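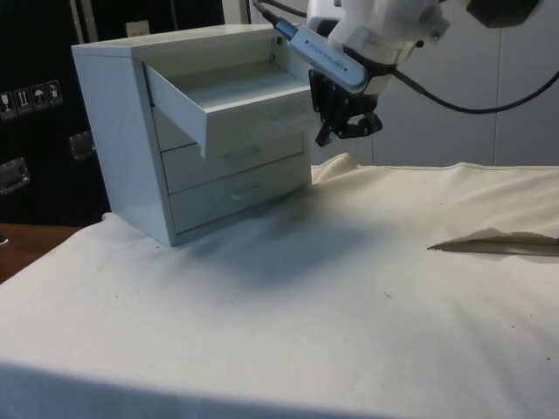

Closing a drawer: planner refuses the push, or the arm stops halfway

Posted in Motion and Control by Lisow

I have a single arm with a two-finger gripper and a wrist camera, working on a small white three-drawer cabinet. Opening is fine. For closing, I estimate the pose of the front panel from the wrist camera, plan to a pre-contact pose just off the panel, then run a straight Cartesian move along the drawer axis.

Two things go wrong. Either the Cartesian planner returns a path fraction of zero and gives up, or it executes and the arm stops partway with a force limit error. The limit is set to 12 N. Raising it to 24 N got me a closed drawer and a cabinet that had moved on the cloth, so I put it back.

The cabinet is in the planning scene as one box, and the drawer front is a second box attached to nothing. I tried 4 different pre-contact poses with the same result. The log has 274 lines for one attempt, so I'm not pasting it unless someone wants it.

3 replies

Konrad Kofler

You have two separate problems.

The zero fraction is a collision check. Your goal is to touch the drawer front, and the drawer front is in the scene as an obstacle, so the first waypoint that makes contact is rejected. You need to allow contact between the finger links and that one object for the length of the push, then take the permission away again. Don't turn off checking for the whole cabinet or the wrist camera will find the top of it sooner or later.

The force stop is most likely your axis. If the estimated drawer direction is off by a few degrees, a stiff position move drives the tray into its side rail and the force climbs. Try this order:

1. Move to pre-contact with full collision checking. The fingers should be beside the open drawer at the height of the front panel, with nothing overlapping the cabinet in the planning scene.

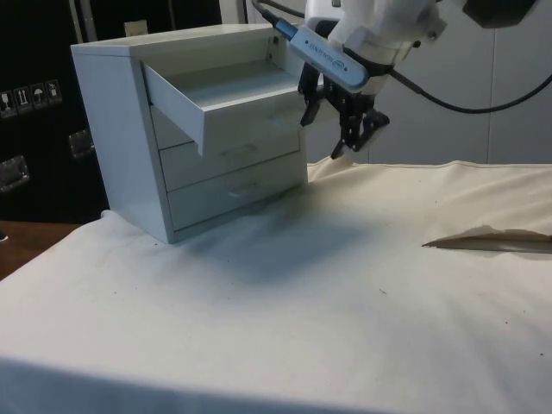 2. Allow contact between the finger links and the drawer front only.

3. Switch to impedance control. Keep it stiff along the drawer axis and soft sideways, so the tray can find its own line.

4. Push slowly and watch the force along the axis – a steady low value is friction, a sharp rise near the expected closed position is the end stop. Stop there and back off.

5. Restore the collision rules and update the drawer pose in the scene. If you skip the update, the next plan will route around a drawer that is no longer out.

Also check the hand-eye calibration before you tune any gains. Look at the front panel from two wrist poses and compare the estimates in the base frame. If they disagree, no controller setting will fix it.

Catbridge

had the same thing, lowered the speed and it went away. didn't look into why

Tison

Agree with Konrad on the collision rules. One addition: get the axis from the opening motion if you can. You already pulled the drawer, so record the gripper path, fit a line to it and push back along that line. I stopped using the camera for direction after I did this and only use it to check how far out the drawer is.

It won't help if the cabinet slides between opening and closing. In that case fit again, or fix the cabinet down.

Lisow

The allowed contact fixed the zero fraction. Fitting the line from the opening path next, I had the data logged already and wasn't using it.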